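Why Does the Moon Change Shape?

Have you ever looked up at bedtime and seen a moon as thin as a fingernail, when only last week it was big and round? The Moon is always a ball, you know, and the Sun is always lighting up one half of it.
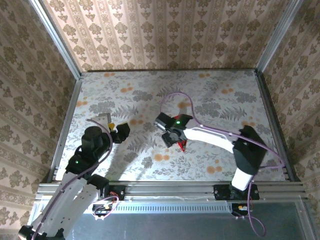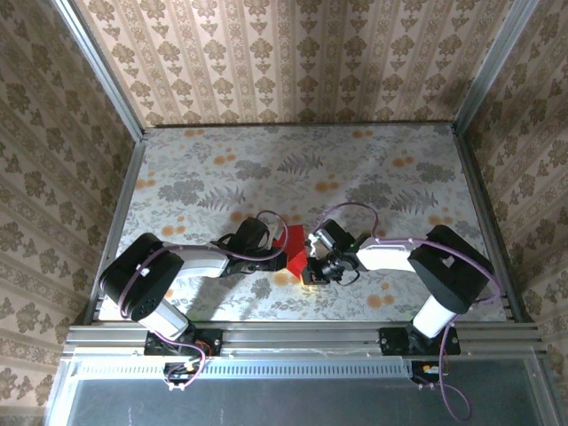

What changes is how much of that bright half we can see from down here – sometimes all of it, sometimes just a sliver, and sometimes none at all! Going through every shape takes the Moon a little over four weeks. Try drawing it each clear night and watch it grow and shrink.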